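Abro hilo sobre algo que me ocupa desde diciembre: aprender a hacer el cubo de Rubik a los 47 años y en un idioma que no es el mío. Mi lengua es el neerlandés, pido perdón por las preposiciones.

Empecé porque en la biblioteca de Alvarado hay una mesa de juegos y la bibliotecaria, Leonora Navarro, me prestó un cubo. Me dijo: "lo devuelves cuando esté resuelto". Todavía lo tengo.

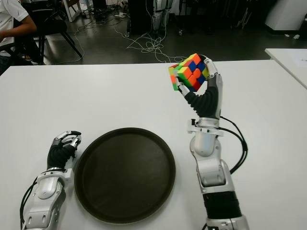 Cubo mezclado, sin pegatinas.

Primero, el vocabulario. En español las piezas se llaman centros, aristas y esquinas. Yo decía "bordes" durante varias semanas y la gente me entendía igual, pero con una sonrisa.

Segundo, el método. Uso el de capas, que es el de los principiantes. Primero la cruz, después las esquinas de abajo, después la capa del medio. Hasta aquí llego sin mirar el papel. La última capa es otra historia.

Apunto todos mis intentos en un cuaderno. Llevo 197. De estos, 26 terminados sin ayuda. Mi mejor tiempo es de 636 segundos, y sé que hay niños que lo hacen mientras yo busco las gafas.

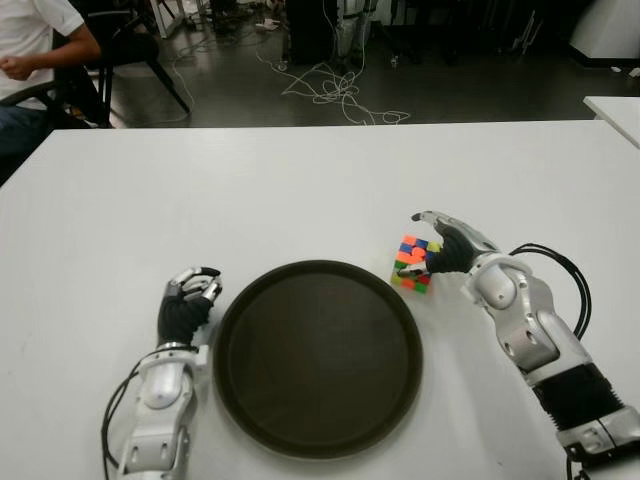
Lo que más me cuesta es no perder la orientación. Si alguien me habla cuando estoy en medio de un algoritmo, tengo que volver al principio. Mi marido ya lo sabe y espera con la pregunta hasta que dejo el cubo encima de la mesa.

También me confundía la notación. R es derecha, L es izquierda, son letras inglesas. Intenté traducirlas a D e I, pero D ya significa "abajo" en inglés. Tres tardes perdidas. No lo hagáis, aprended las letras como están.

En el foro Nemimer me recomendaron girar con los dedos y no con la muñeca entera. Un usuario me escribió un mensaje larguísimo, muy amable, del que comprendí la mitad.
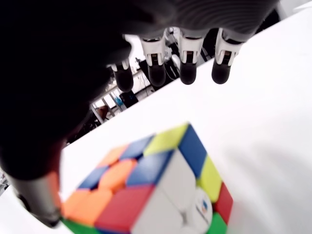 Sobre los dedos, entonces. Yo cogía el cubo con toda la mano, como se coge una naranja, y cada giro me obligaba a soltarlo y cogerlo otra vez. Ahora practico sin cubo: la mano en el aire sobre la mesa blanca, los cuatro dedos en fila y hacia abajo, como los de la foto, y muevo solamente el índice. Parece una tontería, pero el anular quiere ir siempre detrás. Hago cinco minutos antes de desayunar.

Pregunta para los que saben: ¿vale la pena lubricar un cubo prestado? No quiero estropearlo, y a Leonora no me atrevo a preguntarle todavía.

Mañana sigo con la última capa, si consigo que las esquinas se queden en su sitio.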